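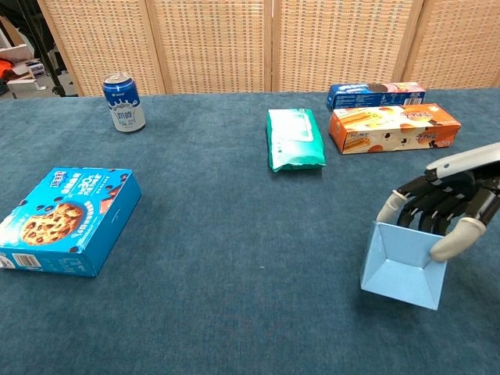
Snack table, round one. Cookies, wafers and the milk drink at the back.

So-ying Wu
2024-04-08
Filed under: Food & Small Joys

Right, the snack swap haul is out on the table and I am far too happy about it! A little thread for everyone who asked what I ended up with.

1/ First up, the big bright blue box of chocolate chip cookies. Look at the size of that cookie on the lid! I've wanted to try these ever since my cousin in Prelby went on and on about them (she dunks hers in tea, I'm going in dry).

2/ The orange box is cream-filled wafers with orange fruit all over the front. Orange and cream is my favourite thing in a wafer, full stop. I had something similar at Hasar in October and still think about it.

3/ Dark blue box tucked behind it: more cookies, pink and brown ones going by the packet. I'm saving these for last and I will be very cross if anyone gets there first.

4/ The white and blue can has a big splash of milk on it, so I'm hoping for something sweet and creamy. Going in the fridge for at least 40 minutes before I even touch the ring pull.

5/ I do love everything on that teal cloth, by the way. The colours just sing! It came from the market at Jundodton and it's lovely and thick, almost like a carpet. Crumbs do sink into it though, so plates for everybody tonight.

6/ Tai is bringing the savoury bits, and I've asked for seaweed crackers and anything with chilli. Scores out of 100 tomorrow, once we've tried the lot. Tell me which one you'd open first!

579 likes · 12 replies · Share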